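Onder Releases Revised Load Calculation Guide for Older Kitchen Circuits

NILLBRIDGE — Onder, a publisher of reference material for residential electricians, has released a revised edition of its load calculation guide for kitchens in older homes. The guide covers branch circuit layout, measured appliance loads and panel capacity, and is intended for licensed electricians, home inspectors and property managers who deal with housing built before kitchens were wired for more than one or two countertop appliances.

The revision replaces the worksheets in the previous edition. Those worksheets asked the user to total the nameplate ratings of all appliances in the kitchen and compare the result with the rating of the panel. The new worksheets are organized by branch circuit. Each receptacle is assigned to its breaker first, and loads are then entered for each circuit separately.

"A kitchen can pass on total load and still trip a breaker every morning," said Yareli Salinas, technical editor of the guide. "The panel has the capacity. The trouble is that two heating appliances are on the same 15-amp circuit, and the old form had no line where you would catch that."

Measurements for the revision were made in the Takorby district, where much of the housing has been divided into rental units over several decades. The survey took in 400 kitchens. Readings were logged at the panel with clamp meters during normal use, and each receptacle was traced to its breaker by hand. 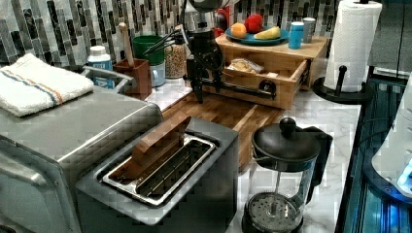
The guide gives particular attention to short-duration heating loads. Appliances with resistance elements draw close to their full rated current whenever the element is on, and thermostat cycling lowers the average draw without lowering the peak. The worksheets therefore use peak current for breaker sizing and reserve average current for a separate section on conductor heating in enclosed wall runs.

The highest combined reading on a single countertop circuit in the survey was 2,430 watts. At 120 volts this is 20.25 amps, above the rating of the 15-amp breaker protecting the circuit. The breaker did not open during the logging interval, as the load lasted less than a minute. Chapter four uses this reading to explain the time-current curve of a standard thermal-magnetic breaker and why a brief overload may go unnoticed by the occupant.

A new chapter deals with shared circuits that leave the kitchen. In divided houses, a countertop receptacle is often fed from the same breaker as a hallway light or a receptacle in the next room, and in a few cases from the panel of a neighboring unit. The chapter sets out a tracing procedure for two people and a second, slower one for an electrician working alone. Both procedures require a voltage test at the receptacle before any cover plate is removed, including where the breaker has already been locked out.

The section on aluminum conductors has been rewritten. It now separates the inspection of terminations from the inspection of the conductor itself, and provides a log sheet for recording discoloration, loose terminals and the type of connector present. Table 9, which listed correction factors for ambient temperature, has been moved to the appendix and reset in larger type at the request of readers who use the guide on site.

Field work and tracing were carried out with Figueroa, an electrical contractor based in Nillbridge. Anayeli Tlapale, who directed the field crews for Figueroa, said that labeling was the most common defect in the panels her crews opened.

"You find a directory written in pencil for a floor plan that no longer exists," Tlapale said. "We gave up reading them first. The crew traces the circuits, writes a new directory, and only then compares it with the old one."

The guide does not replace local code requirements. Users are directed to confirm breaker and conductor sizes with the authority having jurisdiction before starting work, and to obtain permits where circuits are added or extended.

The first printing is 2,000 copies, spiral bound, on coated stock. Blank worksheets are supplied at the back of each copy and may be reproduced for use on the owner's own jobs. Orders placed by trade schools ship in May. Owners of the previous edition can request the new worksheets separately — the page size is unchanged and the sheets fit the existing binder.

Salinas and Tlapale will present the tracing procedures at the Onder offices in Nillbridge on Wednesday at 6 p.m. Attendance is open to licensed electricians and apprentices. Review copies are available to trade publications on written request to the Onder editorial office.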